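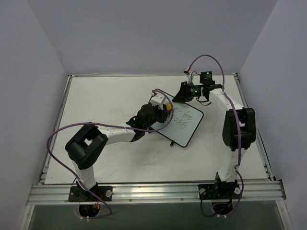
Bench notes, October

Our club picked the whiteboard task for this term. One arm keeps the board from sliding and the other wipes the writing off. It sounded like a beginner exercise when Demyd Zinchenko proposed it, and we gave it two evenings on the plan. We are now well past that.

The setup is two arms on black base plates, both fixed to the aluminum rail along the front of the table. The walls are plain and pale on all sides, which helps the vision code more than any of our tuning did. We named the whole cell Paiva so the log files would have a prefix.

Most of the trouble is in the holding. The board is small and has a thin frame, so the holding arm has to come in over a corner. If the gripper comes in too low it pushes the board before it closes. If it comes in too high it closes on air. We set the approach height by hand and then stopped touching it. The board may start at any angle, and we write something different on it in marker each time. Straight lines turned out to be too easy. Loops and dashes leave gaps that the wiping arm likes to skip.

Numbers so far. We planned 100 runs per version of the controller. The first version finished 15 of them with a clean board. The current version finished 80. Adding the practice runs we kept, there are 161 recordings on the club drive, and I have labeled all of them by hand. I would not do that again without a keyboard shortcut.

Things I changed between the two versions:

Slower closing speed on the holding side.
Wipe path planned from the board corners instead of the table edge.
A pause before the second arm moves in.
More slack in the purple cables. They run from the wrist back over the elbow and down through the opening under each base, and a short loop pulls on the wrist at full reach.

The last one cost us a whole evening. We blamed the controller for a drift that showed up only on long reaches, and I rewrote part of it before Demyd moved the cable with his finger and the error went away. The rewrite stays in anyway, as it is easier to read.

Still open: the wiping arm presses too hard near the frame, and the two elbows need more clearance from the side walls when the board starts far back. I have a limit in the config for that, but it is a guess. Next session I will measure it with the arms powered down and put the real value in.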